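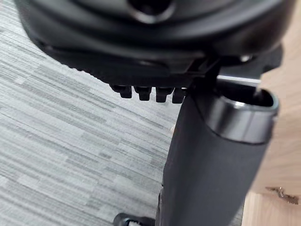 Underside of the seat, shell and mechanism plate

Groson chair owners, how are you setting up for long sewing days?
Started by bobbinbetty_77, Mar 12, 2025

bobbinbetty_77
Okay, I need the hive mind! I've finally moved my quilting out of the dining room and into the spare bedroom, and I am over the moon about it. Cutting table on one wall, machine table under the window, and a black office chair I bought used. The seller said it's a Groson. What I'm trying to figure out is the right height for everything. I'm piecing a queen size (my own mash-up of the Nondholm pattern, the one with the big stars) and after an evening at the machine my shoulders are up by my ears. Do you raise the chair or lower the table? Do you sit on a cushion? Tell me everything!

scrapsandsteam
Congrats on the sewing room!! I remember the first week I had mine, I just went in and stood there with my coffee.

Raise the chair first. You want your elbows level with the bed of the machine, or a hair above it. Most of us sit way too low since we learned on kitchen chairs. If your feet end up dangling, put a box under the one that isn't on the pedal, and put the pedal on a board the same height. Mine is a scrap of shelf with grippy liner stapled to it and it's the best free thing in the room.

tallpinequilter
I'm going to disagree a little. I'm tall, and raising the chair just meant I hunched over to see the needle. What fixed it for me was dropping the machine into the table. I had a Ketilsson cabinet cut to fit and the bed of the machine now sits flush with the top. No more lifting my arms over a ledge, and the quilt doesn't drag off the edge while I'm trying to keep a straight line. I did 100 blocks in two weeks that spring and wasn't sore once.

scrapsandsteam
Sure, but a cut cabinet costs real money and she just set up the room. Try the free stuff first!

tallpinequilter
Fair. I'd still start a little jar for it, though. A flush bed changed how I quilt, more than any foot or ruler I've ever bought.

minkyandmuslin
Jumping in for the short people. The chair height thing is true, but look at the tilt too. Office chairs like to lean you back, and sewing is a lean-forward kind of job. If yours locks upright, lock it. I put a folded towel at the back edge of the seat so my hips tip forward a bit. Looks silly, works great.

Also, Betty, we need to see those stars! Which colors did you go with?

bobbinbetty_77
Oh, you shouldn't have asked, haha. The stars are mustard and a rusty red, the background is all low-volume prints, lots of tiny text and little dots, and I'm putting a skinny teal border on it. I was going to do gray, and then I found the teal at the Wernorlow shop hop last April and it's been sitting in my stash giving me looks ever since.

I tried the towel just now and it's already better! Chair went up too. I'm using a fat dictionary as a footrest until I find a board.

oldthimble
Contrary opinion from someone who has been at this a long time: I got rid of the office chair completely. Mine had casters, and every time I pressed the pedal I scooted backward. I use a plain wooden stool now and get up every couple of bobbins. Getting up is the part that matters. Put your ironing board across the room so you have to walk to it.

minkyandmuslin
A stool for eight hours? My back hurts just reading that.

oldthimble
I don't sit for eight hours, that's my point! Chain piece a stack, get up, press, trim, sit down again.

scrapsandsteam
I do like the ironing board idea. I had mine right at my elbow for years -- so handy, and I never moved. Now it's by the door and I get my steps in.

For scooting, a rug with a rubber back under the chair helps a lot. It catches threads like you wouldn't believe, but a lint roller takes care of that.

tallpinequilter
Whatever you sit on, please don't forget the light. Half of my hunching was squinting. I've got 2 lamps now, one on each side of the machine, so my hand never throws a shadow on the seam. For dark fabric it's night and day.

bobbinbetty_77
You are all wonderful. So the plan is chair up, towel in, ironing board over by the closet, and a lamp on the left side where it's gloomy. I'm saving the cabinet for when this quilt is done and I've earned it. Got the third row of stars sewn tonight and the points match on nearly all of them!

minkyandmuslin
Nearly all is all, once it's washed and crinkly. Post the top when the teal goes on!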